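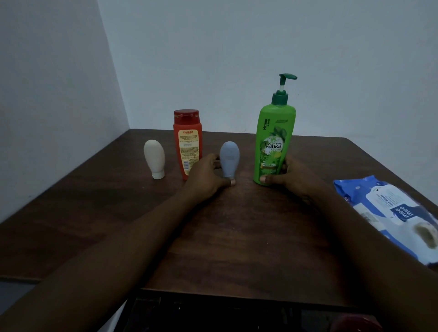 ## Week 4: Surfactants and viscosity in rinse-off products

Surfactant molecules have a hydrophilic head and a hydrophobic tail. Above the critical micelle concentration (CMC), added surfactant goes mainly into micelles and surface tension levels off.

Most shampoos pair an anionic primary surfactant with an amphoteric secondary. The pairing lowers the CMC of the blend and is usually milder on skin than the anionic alone.
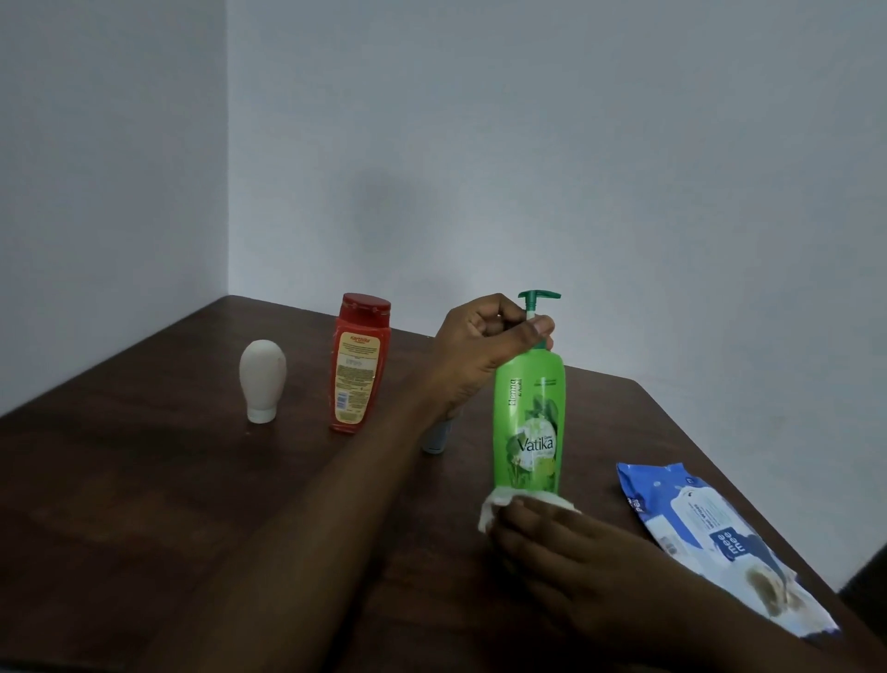
Salt thickens these blends up to a point. Sodium chloride screens the charged heads, micelles lengthen and entangle, and viscosity climbs. Past the peak of the salt curve it falls again — colour and fragrance can shift the peak, so run the curve on the finished base.

### Packaging and flow

Shampoos and creams are shear-thinning. A product with a yield stress stays put until squeezed, and orifice size is chosen to suit.

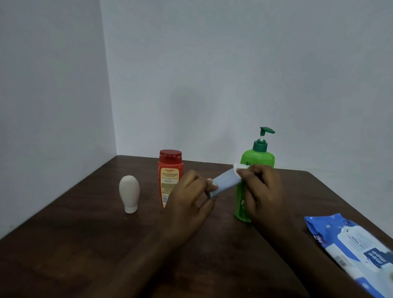
*Fig. 2. Small light blue tube, handled at a table.*

### Before the lab

- Read the Stelix viscometer sheet, sections 2 and 3.
- Weigh 50 g of base into each beaker. Stir slowly; trapped air lowers the reading.
- Plot viscosity against salt (% w/w) and mark the peak.
- Rinse the spindle between samples.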